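Chapter 3
Eating and Drinking Around Training

What this chapter covers
The body's fuel stores and how training draws on them
Timing of meals before and after a session
Fluids on short and long efforts
When a supplement is worth considering

Most people who take up running or cycling give a good deal of thought to their shoes or their bike and very little to their breakfast. For the first few weeks this hardly matters. Sessions are short, and ordinary meals cover them. The trouble tends to start when the distance goes up and the eating stays the same.

Take the case of Cristian Bermúdez, a member of a running club in Hirkberg. He began training for a spring half marathon and by February was going out four times a week, always before work. He had coffee beforehand and nothing else. His short runs went well, but on the long ones his legs felt heavy well before the end and he often walked the last stretch. He put this down to poor fitness and added a fifth run, after which he felt worse. We will come back to his training diary in section 3.2.

3.1 Where the energy comes from

Muscles work mainly on two fuels, carbohydrate and fat. Carbohydrate is kept in the muscles and liver in a form called glycogen. The store is limited, and hard effort uses it quickly. Fat is held in much larger amounts but is released more slowly, so it suits gentle, steady work. In practice the body burns a mixture of the two all the time. The faster you go, the larger the share that comes from carbohydrate.

Protein plays a smaller part as fuel. Its main job is repair, and most active adults who eat a varied diet can get what they need from food such as eggs, beans, fish, meat, milk and lentils. Powders are convenient – they travel well and need no cooking – but they do nothing that a meal cannot do.

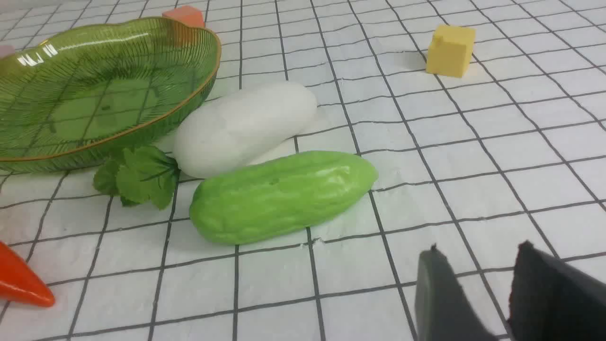

Fig. 3.1 Green leaf-shaped dish on a checked table covering.

The size of a snack should depend on how long there is before the session. With 2 or 3 hours to spare, a normal meal will do. With less than an hour, something small and plain is easier on the stomach: a banana, a slice of toast with jam, a few dried apricots. Foods high in fat or fibre take longer to leave the stomach and are best kept for later in the day.

Caroline Gachanja, who coaches beginners at Plavelen, asks her runners to write down what they ate and when, along with a single word for how the run felt. One runner's entry for a long run reads: "Porridge at 6.15, 332 calories. Out at 8. Steady." The calorie figure is of limited use by itself. The times are more helpful, and after a month or so a pattern usually shows. Some people can eat and run within the half hour; others cannot, and no amount of practice seems to change it.

Before you read on
Keep a diary of the same kind for one week. Note each meal, each drink and each session, with the time beside it. Do not change what you eat while you are doing this. You will need the diary for the exercises at the end of section 3.2.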